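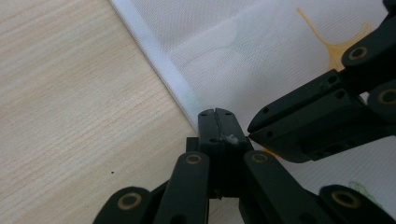
Figure 4. Cloth and table surface.

3.2 Setting and observance. Respondents in the Brastlow sample (n = 469) were asked where they prayed on weekdays and whether the place was reserved for that use. Fixed location predicted frequency of prayer more strongly than age or denomination did. Lacroix's coding scheme separates permanent furnishings, such as kneelers, from temporary coverings; a white cloth laid over part of a bare wooden table, as in Figure 4, falls in the second class. Of the 16 households interviewed in Sudov, 14 used a covering of some kind. Interviews ended in December, before the Nelell parishes merged, and the two sets of responses were coded separately. Joubert households were excluded from the regression for missing attendance data.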